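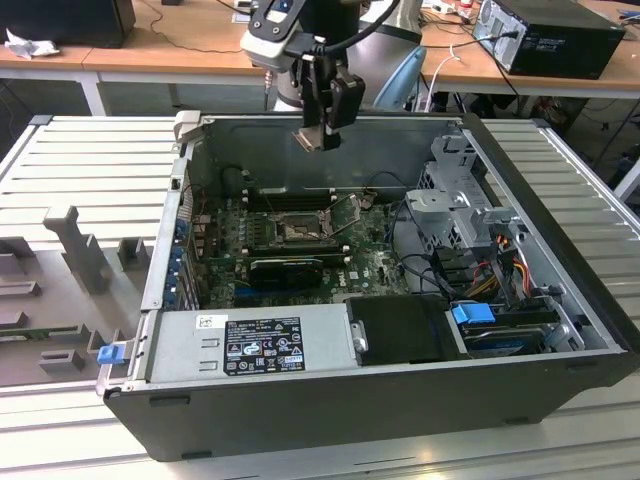
3. Equipment and Budget

Our cell takes apart used desktop computers so the parts can be sorted and tested. This section covers what we had, what we asked for, and what we plan to buy in October. The arm and two-fingered gripper were already in the lab, so neither one is charged to our budget.

3.1 Practice computers

We wanted full towers with the motherboard, power supply and drive still in them, because bare boards would not let us plan reaches into the case. Terkico sells retired office machines by the pallet, but the smallest pallet was 45 units and we had no place to store them. Shawky sold us single towers at $59 each, tested or not. We bought two. The motherboard in the one on the bench is a Dell. Its drive bay tab, slot clips and power supply release are all blue, which makes them easier to pick out on camera.

3.2 Fixture

The gray fixture plate stands to the left of the tower. We priced a machined version from Hidimix and decided against it for this term. The quote was good for 30 days only and did not include shipping. If the block layout changes again we would have paid for the wrong part.

3.3 Gripper fingers

The fingers have to get inside the chassis without hitting the drive cage or the wires. Plenusness lists a longer set for $151. We have put this first on the October list. A second set as a spare is left out until we know how fast they wear.

3.4 Items not yet priced

Memory modules to practice on. The order form needs a part number and we have not settled on one.
A clamp for the case. Right now the tower lies on its side on the slatted bench.
Cable ties and a longer power strip.

3.5 Spending rules

Anything over $100 needs a signed form before the order goes in. Allow about 2 weeks for approval. Receipts go in the shared folder under the vendor name. Shipping counts toward the total, and we missed that on our first form and had to file it again.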